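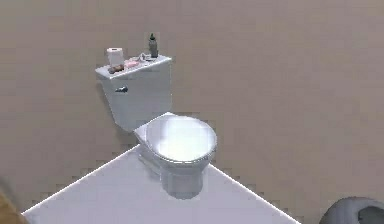 The toilet in simulation, lid closed, tank cover fully stocked.

Close the Lid First

I have spent a good part of this year arguing about a toilet. It has no plumbing and has never been cleaned by anybody, and I have stronger feelings about it than about either of the real ones in my house.

The argument goes like this. A team builds a household robot policy, tests it in a simulated bathroom, and reports that it puts things away on the tank cover 1000 times without trouble. Everyone is pleased. Then somebody like me asks what counted as trouble, and the room gets quiet, or Hubert Steiner starts talking about physics engines, and I would prefer the quiet.

What counted as trouble, in most of the test plans I get to read, is falling. If the bottle stayed up, the trial passed. By that rule you can drag a brown cylinder along the cover, shove a pink thing sideways with it, lean the lot against the bottle and collect full marks. My nephew tidies his room to the same standard.

I sit on a small working group that is trying to write a good practice guide for bathroom tasks. We call it the Hestholm draft, after the place where we had our first meeting and a very bad soup. It runs to 45 pages, and the toilet gets two of them. I would like it to get more. A kitchen counter is deep and forgiving, and people have tested on kitchen counters until they could do it in their sleep. A tank cover is a narrow shelf above a bowl of water, and it's where a great many people keep what they reach for half awake.

So, the rules I would write if they let me hold the pen.

First, the lid. Its state should be written down at the start and the end of every trial. Closed is a perfectly fair way to start, and it makes for a calm test. But if every trial starts with it closed, say so on page one, in a sentence a buyer can find. Upendo Makori read 30 reports for us in July and came back with a list of the ones that mentioned the lid at all. It was a short list. She had put it on a sticky note.

Second, the neighbors. A robot told to move one thing should be scored on everything else along the cover as well. Small soft things are the worst of it, in my view. They have no proper edges, they don't roll or clatter, and a simulator will let you press through one a little and not say a word. If the pink item has shifted when nobody asked for it to shift, that is a fault. Write it down.

Third, and this is where I lose friends, cleanliness. Any gripper that has touched the bowl, the seat or the handle should count as dirty until the plan says how it got clean. Chia-hao Chang says this can't be tested in simulation, there being no germs in there. Quite so – but there are no germs on a checklist either, and hospitals seem to get some use out of those. All it takes is a flag. The gripper touches the handle, the flag goes up, and if the next thing it touches is somebody's bottle, the trial fails. The Druvine people added one in an afternoon and then spent a week wishing they hadn't, which I take as a recommendation.

Thandeka Le Roux makes the best case against me. She says that every rule costs something, that small teams will quit testing bathrooms if we make bathrooms miserable, and that a loose test people run beats a strict one they skip. I've lost sleep over that. I think she is right about the misery. I still don't want a machine in my mother's bathroom that passed because the person scoring it only looked at one bottle.

What I'd give her is a ladder. Let a team report at the bottom level, falls only, and call it that in plain words. Let the next level add the neighbors, and the one above it the flag. A buyer can then see which rung they are paying for, and a small team can start low without pretending otherwise.

The group votes on the draft next month. Hubert has asked for 110 changes, most of them commas. The flag is on page 38, in brackets, and I intend to be there early.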